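Montecinos Community Orchard
Summer Harvest Gallery

The Montecinos Community Orchard opened its gates for the season on 21 Jun 2018. The orchard has 40 cherry trees, planted in two blocks on the east slope, and its early fruit is distributed free of charge to households registered with the Dreso Neighborhood Food Program. The gallery records the opening days of the harvest, from the first ladders to the final deliveries. Captions were prepared by Aldana Ojeda of the orchard office.

Preparing the rows
Grass between the trees was mowed to ankle height and the irrigation lines were moved to the fence. Ladders were inspected and tagged under the supervision of Satish Warrier, orchard manager. Pickers worked in pairs, one on the ladder and one on the ground.

Picking
Visitors are asked to pick with the stem attached. Fruit pulled from its stem bruises at the top and keeps for a day at most. The short spurs that hold the cherries carry next year's buds and should be left on the branch.

The yellow varieties
The upper block ripens first. Its trees bear golden fruit with a blush on the sunny side, and are often mistaken for unripe red cherries by new members. Color alone is a poor guide with these trees — pickers are advised to taste one or two from each branch before filling a container.

Sorting
Split and bird-pecked fruit was set aside for the jam kitchen, which is managed by Trinidad Villalba. Sound fruit went to the packing shed in shallow trays. A total of 900 pounds passed through the shed during the opening days.

Bagging
Cherries for household distribution are packed dry and unwashed. Plastic bags are left open at the top until they reach the cooler, and the last few cherries are taken out of the folds before a bag is reused.
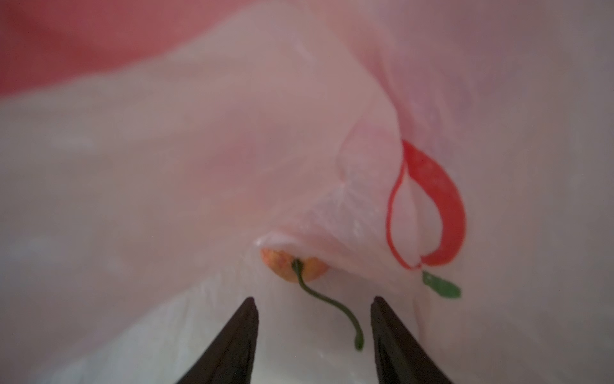 Bags that are torn or sticky are withdrawn. Members who have clean bags at home may leave them at the shed door during opening hours.

Distribution
Almost 200 households received fruit from the opening harvest. Deliveries to the Cisia district were coordinated by Amado Barredo, and residents without transportation were served at their doors.

The red varieties in the lower block will be ready in July. Registration for picking shifts is handled at the orchard office.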